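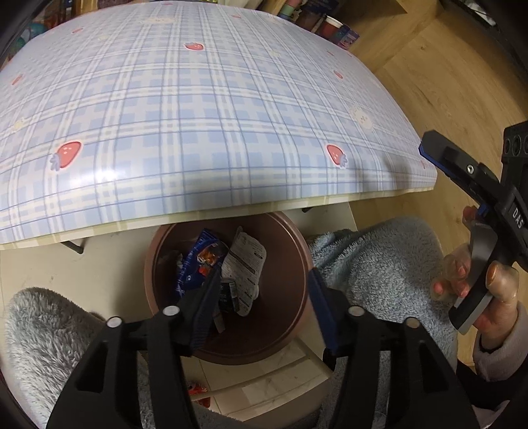
One participant from the Donberg group wrote in the comment field that the bin is the last thing she looks at when she tidies, and that she would never call it part of the table. Her remark was repeated in other words by many of those who answered our questions, and it made us change how we define the boundary of a tidying task.

In the first version of our coding scheme, a table was finished when its top surface was clear. The bin below it was coded as separate furniture. This caused trouble with small packaging, for example wrappers and folded paper packets, which leave the surface but stay within the reach of a seated person. We now code the table and the bin under it as one unit, which we call the near zone. The counter or cabinet behind the table is the far zone — it receives things that people want to keep.

Figure 3 gives an example of the two zones together. The table has a plaid cloth with strawberries and bear faces, and behind it is a light wooden cabinet with a counter and open shelves.
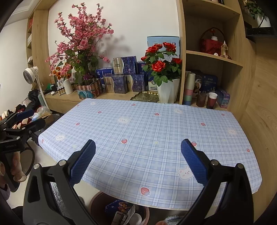
**Figure 3.** Near zone (table with plaid cloth) and far zone (cabinet with artificial blossoms, small bottles and boxes).

The far zone is harder to code than the near one. Decoration and storage share the same counter, and a box that stands beside a vase can be either of them. In the Jarnero set, 17 items were first coded as "decoration" by one coder and as "stored" by the other. After discussion we kept a third code, "resting", for items whose role is not clear from their position alone. The Urio set was coded again with this rule, and only eight items stayed in dispute.

Patterned tablecloths need a short note too. Printed motifs were sometimes marked as objects by coders who worked fast, mostly when the motif was small and pale. We therefore asked coders to write down the printed motifs of each cloth first, before any object was entered.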